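4.2 Hook placement and the hanging of small household items

The second part of the study looked at adhesive wall hooks, which the households in Meston and Stollwood used far more than we had expected from the first interviews. Most of the homes were rented, and drilling was either forbidden by the lease or had to be put right at the end of it. Adhesive hooks were the usual answer. They held keys, tea towels, dog leads, oven gloves and, in one flat, a full set of measuring cups.

Across the two towns we logged 745 hanging items. Dlamini visited the Meston homes and Mnguni the Stollwood ones, using the same recording sheet. For each item we noted the height of the hook, the surface behind it and whether the item was back on its hook at the second visit in February. Items found on a worktop or chair at that visit were recorded as displaced, even when the householder told us they had only just been used.

Hooks were seldom put up singly. People bought them in packs and tended to use the pack in one go, in a row and at one height. The layout in Figure 5 follows this habit, with four square white bases fixed across the upper area of a light grey panel.
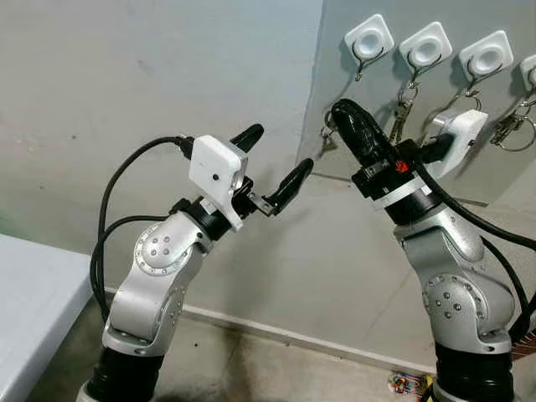 Figure 5. Row of adhesive hook bases on the upright panel.

Does a row work better than hooks spread around the room? For light items used every day it does, as long as the gaps are wide enough that one item can be lifted off without disturbing the next.

Spacing came up again and again in the interviews. Where hooks had been set close together, towels overlapped and the one behind was forgotten. Several people had left every second hook bare for this reason, and one household in Stollwood had peeled off two hooks and moved them to the back of a cupboard door. Coats were the worst case. We excluded them from the main count after the first 11 visits, as most were hung on pegs that came with the building.

The surface mattered less than the cleaning of it. Hooks on smooth painted panels and on tiles stayed up equally well when the householder had wiped the area first. Textured wallpaper gave poor results in both towns. We did not test load in a controlled way, but no item recorded on an adhesive hook weighed more than 200 g, apart from one cast iron trivet in Meston, which had fallen by the second visit.

Height is harder to report on. The Shezi checklist, which we used for the kitchen survey, asks only whether a hook is above or below the shoulder of the main user. Homes with children often had two main users for the same row, and the two of us coded these cases differently until Mnguni revised the notes. The recoded figures are used in the next section, where hooks are compared with open shelves and with the Plotia rail.

Last updated: Nov 12, 2021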